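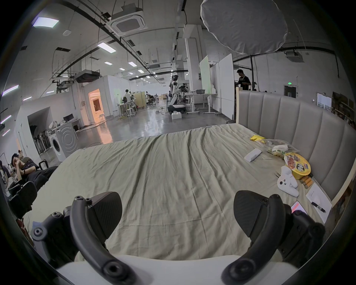

Second season of resistivity work at Jirkberg finished in June. We ran 50 lines over the east mound at one-metre spacing – the slope ruled out anything finer. Tomomi Ebihara's inversion shows a high-resistance band near the base, which she reads as a footing wall. Hongjun Qiu thinks it is bedrock. The two readings differ by roughly 100 ohm-metres, well inside the noise for dry ground. A core through the band would settle it, and the permit application went in last week.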